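To: building-users list
Subject: Re: Shared kitchens, electrical appliances and the new booking of counter space
From: Facilities Office, Haser House

Dear colleagues,

Thank you to everyone who wrote in after the April notice. The office has read each message. As several of them raised the same points, we are replying to the whole list, with the earlier message quoted where it helps.

On the notice itself, the rule has not changed. Any appliance with a heating element that is kept in a shared kitchen must be entered in the register and must carry a current test label. This covers kettles, toasters, sandwich presses, hot plates and portable heaters. It does not cover phone chargers or desk lamps, which are handled under the office equipment rule.

The register now holds 1112 entries for the whole site. Of these, 883 were tested in the last round. The remainder were either out of the building at the time, locked in cupboards, or listed under a room number that no longer exists. If your group moved during the renumbering of the Savau wing, please check that your entries moved with you. A reply to this message with the old and new room numbers is enough.
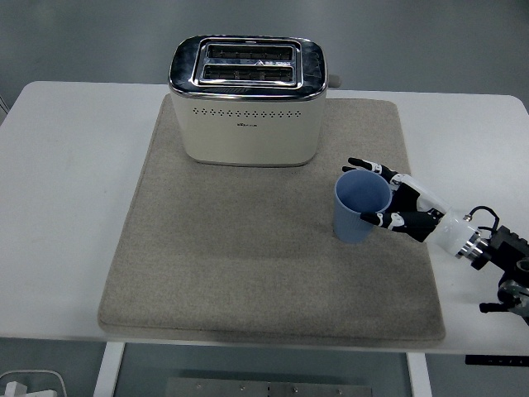
Two-slice toaster, cream body. Appliances of this kind belong in the register.

The earlier message from the third floor asked the following:

> We understand the need for testing. What we do not understand
> is why a private appliance has to be registered when it is used
> by one person and put away afterward. Also, the kitchen on our
> floor trips its breaker most mornings, and we would like to know
> whether this is being blamed on our equipment.
>
> Could the office also say who pays if a label has lapsed through
> no fault of the owner?

On the first question, ownership makes no difference to the rule. The building's insurance terms refer to appliances used on the premises, and they draw no line between shared and private items. An appliance that is taken home every evening does not need to be registered, but one that is stored here overnight does.

On the second, no group is being blamed. The third floor kitchen is supplied by a single circuit that also feeds the water heater and the dishwasher. The electrical contractor, Stinar, has inspected it and recommends a second circuit for the counter outlets. The work has been approved and will be done when the parts arrive. Until then, please avoid running the dishwasher between 8:00 and 9:30 in the morning.

On the third, the office pays for all testing of registered items, including late tests. There is no charge to the owner. Items that fail will be returned with a red tag and must be removed from the building within 8 working days. Repairs are the owner's responsibility, and a repaired item must be tested again before it is plugged in.

We also ask that crumb trays be emptied regularly and that nothing be stored on top of a toaster or directly above one. Extension cords are not permitted in kitchens. Items should stand on a stable surface, away from the sink, with the cord clear of the edge of the counter.
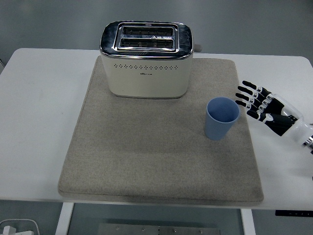
Kadir Kozan has asked whether the same terms apply to the Duman annex, where the kitchens are run under a separate lease and the tenants have been told two different things.

They do apply. The lease for the annex was amended last year, and the kitchens there now follow the site rules in full. Any earlier advice to the contrary should be disregarded. Annex users may bring untested items to Room 145 between 10:00 a.m. and noon on any working day. Please attach a slip with your name, room number and extension.

Corrections to the register may be sent to this list or to the office directly. Where an entry has no known owner, a notice will be placed on the item before it is removed.

With regards,
Facilities Office
Haser House, Room 145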